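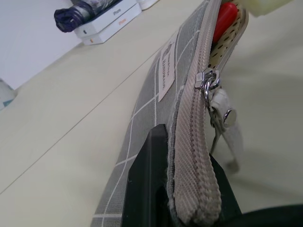

I've been banging on about handwriting for years, so my friends will groan at this one, but I reckon we gave up on the paper letter far too quickly.

My nan wrote to me every fortnight when I was at uni. Seven lines, sometimes eight, mostly the weather and who'd been crook. I had a phone, she had a phone, we could've talked whenever we liked (and we did, on Sundays, badly). But it's the letters I kept. I've got 40 of them in a biscuit tin and I can't remember a single one of the calls.

A mate of mine, Oluwaseun Isah, thinks this is pure sentimentality. He says I'd feel the same about a text if I'd bothered to print it out. Maybe! But a text comes while you're in the queue at the servo and you answer it with your thumb, and then it's buried under the group chat by teatime. When I sit down to write a letter I have to work out what I want to say before I say it, and my spelling is dreadful, so there's a fair bit of crossing out – which Nan used to do too, and I loved seeing what she'd nearly told me.

Yes, stamps are dear. Yes, the post is slow. The last one I sent to my cousin in Kerirberg took so long that she'd moved flats by then, and the new tenant walked it over to her. They have coffee now. I'm claiming that one.

What really gets my goat is the schools. My nephew is in Year 7 and has never addressed an envelope. He didn't know which corner the stamp went in! I'm not asking for copperplate and inkwells, just one afternoon in July when it's bucketing down anyway, and every kid writes to someone they miss. Let them grumble. Let them use terrible colours. I'd start with grandparents, because they write back.

I owe Oluwaseun a letter, come to think of it, and he's getting two pages.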